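A Day Out at Flistberg: Where the Robots Get Their Homework

Posted Monday, March 23, 2026

I had been meaning to go to one of the Flistberg visitor days ever since a neighbour of mine came back from one with a tote bag and a great deal to say about door handles. They run them a few times a year, you put your name down on a list, and then you forget about it until an email arrives telling you to wear flat shoes. Mine arrived in February, and I was so pleased that I booked the train the same evening, which was silly of me as the tickets came down by a good bit the week after.

Flistberg, for those who haven't come across them, don't build robots. They gather the examples that robots learn from, and then they pass those examples on to the people who do the building and the training. I had rather expected a factory, or at least something with a yellow line painted on the floor, but the main office is above a carpet shop, up two flights of stairs, with a kettle on the landing and a row of coats. There were a dozen or so of us in the party, mostly retired, a couple of students, and a father with a very patient daughter who asked better questions than any of the rest of us.

We began with tea and a talk. The talk was longer than advertised but I didn't mind, as the woman giving it plainly loved her work and kept wandering off her own slides. The idea, as I understood it, goes like this. If you want a machine to fold a towel, you can try to write down every movement for it, and people did try that for years and got tired. Or you can show it a great many towels being folded, by people, in ordinary places, and let it work out for itself what all those foldings have in common. The second way needs an awful lot of foldings. It also needs them recorded in such a way that the machine could imagine doing the same thing with its own hand, and that is where the hand-held grippers come in.

We were each allowed a turn with one. You hold it by a grip with a trigger, rather like the litter pickers our parish hands out in spring, and when you squeeze, a pair of fingers at the front closes on whatever you are after. There is a camera on it, so what gets recorded is the job as seen from just behind the fingers. No robot has to be in the room at all! I found that delightful. All those clever machines somewhere else, and the lessons being made by a person with a pair of tongs.

I was dreadful at it, I should say. They gave us a tea towel, a wooden spoon and a sock, and asked us to put the sock in a bowl. Your own fingers know so much that you never think about until you have only two of them and they don't bend. I picked up the sock, and the tea towel with it, and the spoon went under the table. The daughter did it first time. The trick, we were told, is to slow down on the way in and let the fingers get on either side of the thing before you squeeze, and to think of your wrist as part of the tool.

After the tea cups were cleared we went through to what they call the Pacheco room (Pacheco being the name of the project that paid for the tables, as far as I could gather). This is where new collectors have their training. A collector is somebody who goes off with a pair of the grippers and does everyday jobs with them, over and over, and most of them do it at home or in other people's homes. They are paid by the session. A session is supposed to have 100 goes at a job in it, though nobody minds if it runs short on a bad day, and a collector who has got into the swing of things may manage 200 between breakfast and tea.

I asked why homes, and got a very full answer, which I shall try to do justice to. In the early days they had built a pretend flat in the back, with a pretend kitchen and a pretend bedroom, and all the recordings were made there. The learning system did beautifully in the pretend flat. Then it was tried in a real one, where the light came from the other side and the bed had a different cover on it, and it went to pieces. So now they want as many different rooms as they can get. Small rooms, rooms with the sun pouring in, beds with the clothes still on them, shelves with somebody's bottles and bags about. They ask people not to tidy up first, which I gather is the hardest instruction of all to get anyone to follow. I know I would have had the hoover out.
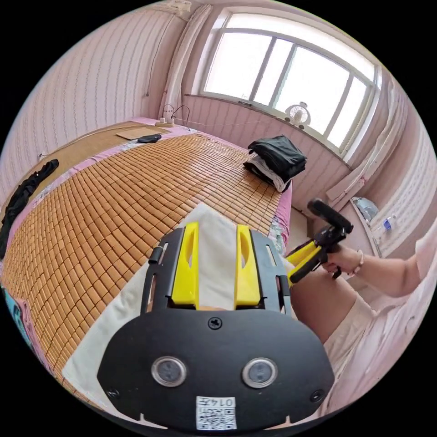

Cloth is the thing they are keenest on at present, and it filled the rest of the morning. A cup stays a cup however you pick it up, but a shirt is a different shape every time you let go of it. You can't say "hold it here" because there isn't a here until you've found it. So they want clothes in heaps, clothes in neat stacks, clothes dropped any old how, dark ones lying on dark ones (very difficult, apparently, as the edges vanish), and then all of it again on a different surface. One of the trainers told us she can tell within a few seconds of a recording whether the person does the laundry in their own house. She said it kindly. Two of the men in our party looked at their shoes.

Working with both hands is its own skill. With one gripper you can move things about, but to fold anything of a decent size you really want the pair, one to hold a corner down or keep it up out of the way while the other travels. New collectors tend to leave one hand idle and forget it is there, and then that idle hand gets recorded along with everything else. The trainers are quite relaxed about small mistakes. If you drop a sleeve you simply pick it up again and carry on, and they keep that in, as a robot will drop sleeves too and had better see what comes next. What they don't want is for people to reach in with their bare fingers and put it right - it spoils the go, and you have to start afresh.

Lunch was sandwiches, with a very good egg and cress, and afterwards we were walked round the corner to see the checking side. I had not known there was a checking side. All the recordings come in to a long room with the blinds half down, and people sit and watch them, at double speed mostly, marking where each go begins and ends and writing a few words about what was done. "Picks up sleeve, folds to middle." "Moves stack to left." They use a program named Zondar for it, which has a little row of coloured bars along the bottom, and once you have looked at it for a while it is oddly restful. I could have stayed there all afternoon. Of the goes that come in, 94 in every hundred are kept, and the rest are mostly thrown out for dull reasons, such as a thumb over the lens or a recording that was never stopped when the collector went off to answer the door.

The father asked whether people minded having their bedrooms looked at by strangers, and I was glad he did, as I'd been wondering how to put it. They were straightforward about it. Collectors choose the room and can ask for any recording to be wiped, faces are blurred if they stray in, and letters and photographs are meant to be put away before starting. That is the one bit of tidying that is allowed. I thought it a fair answer, though I'd have liked to hear how long everything is kept, and the lady taking us round said she would find out and email. She hasn't yet, but it's early days.

Last of all we saw an arm. It belongs to Hurerex, who are downstairs in the same yard and share the bins, and they bring it out for the visitor days. It had learnt from the Flistberg recordings and was set to fold hand towels on a trestle table. It is slower than you would think. It hovers, and has a sort of ponder, and then goes in from the side in a way that made several of us laugh, as it was exactly the careful little approach we'd been told to practise that morning. It did the first towel very nicely. The second it folded in half and then unfolded and then folded again, and the third slid off the table, and we all clapped anyway.

Some practical notes for anyone thinking of going. The stairs are steep and there's no lift, though they will do the talk in the ground floor room if you ring ahead. Parking is hopeless, so take the train and then the bus from outside the station, and sit on the left for the river. The visit is free but you should bring something for the tea tin. The long room gets chilly in the afternoon and I was sorry I'd left my cardigan on the coat hook. If you think you might like to have a go at collecting yourself, ask for the blue form before you leave, as they don't hand it out unless you do. I brought one home and it is on the dresser, under the fruit bowl, and I have got as far as filling in my address.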